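Apr 30, 2020

Two grippers, one grumpy verdict

I've now spent long enough with the Orkbridge hand-held grippers to have an opinion, and it is cooler than the one on the box. The box says they're good for "any household object". I tried 126 grasps with the Orkbridge pair and 106 with the older Gotenis ones, same table, same bits and pieces, and I can't say the gap was worth the price.

The Gotenis fingers are straight and stiff and they drop things. Fine, we knew that. The Orkbridge ones drop different things. Flat stuff is hopeless with either. Anything round and upright goes well, so of course that's what the Storolia demo video is full of.

Tracking is my other moan. Storolia's software is meant to follow the marker cubes at up to 200 grasps a session without a reset. I got nowhere near it. Turn your wrist too far and the position jumps, then creeps back as if nothing had happened.

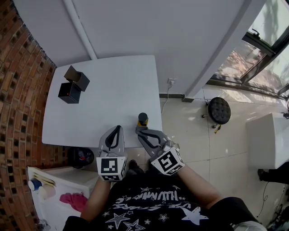
Finger shape matters more than the sales pages let on. A curve gives you some forgiveness when you come in slightly off, and with black pads on the inside faces I worry less about lining up on a small cylinder like the one with the yellow band. Boxes are another matter, particularly when one is leaning on another, and I still go at those slowly.

Next up is the Isah controller, which I expect to grumble about in August. The Gotenis pair stays in the drawer until then, but I'm not selling it yet.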